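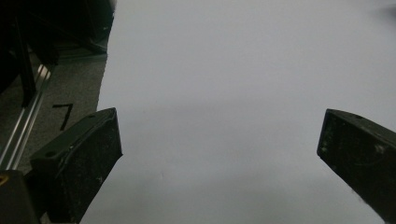 What did the Kidberg records project deliver in this reporting period?
The first two collections, Pluvau and Tully, have been surveyed, rehoused and listed to file level. The Braler collection has been surveyed only.

Progress report to the funder, period ending April
Prepared by Octavio Jara, project archivist

1. Scope

The grant covers the survey, rehousing and cataloging of the business records of three former paper merchants: Pluvau, Tully and Braler. It does not cover digitization or conservation treatment beyond surface cleaning and minor tear repair.

2. Work completed

Pluvau. All ledgers and correspondence have been moved from the original cartons into acid-free boxes. Loose letters are in four-flap folders, in their original order where it survived. Where it did not, letters are filed by sender and then by year. The catalog entry went live on the Kidberg site in the first month of the period.

Tully. The collection came to 234 boxes after rehousing, which exceeds the estimate in the application. The increase comes from the sample books, which were stored three deep and now lie flat in single layers. File-level listing is complete. Name indexing has started with the customer accounts and will continue into the next period.

Braler. The survey found 38 volumes with red rot on the leather bindings. These have been wrapped and tied, and are marked in the location register as restricted until they can be consolidated. The text blocks are sound. Water staining in the freight books is old and inactive. No mold was found.

3. Storage conditions

The strongroom held within the agreed range for temperature. Relative humidity went above the upper limit twice, both times overnight, and returned to range by 7 a.m. The dehumidifier drain line was replaced after the second event. No further readings above the limit have been logged.

4. Variations from plan

Box purchases exceeded the budget line as a result of the Tully sample books. The overspend was met from the travel line, with your written approval. No other transfers were made.

The Braler listing was due to begin in this period and did not. The shelf order of that collection does not match the old handlist, and a new concordance has to be made first. The concordance is half finished. I expect a delay of two months to the Braler listing and no change to the project end date, provided the Tully indexing is limited to customer accounts as originally proposed.

5. Access

Pluvau is open to readers by appointment. Most requests so far concern watermarks and mill suppliers. Tully will open when the catalog entry has been checked. Wage books less than 75 years old remain closed under the deposit agreement.

6. Next period

Complete the Braler concordance and begin file-level listing.
Publish the Tully catalog entry.
Obtain quotes for consolidation of the red-rotted bindings, for a separate application.
Return the empty Pluvau cartons to the depositor, who has asked for them.

7. Decision requested

Please confirm whether the unspent part of the travel line may be carried into the next period. It would be used for one visit to the depositor of the Braler records, to collect the letterbooks still held at the family's address.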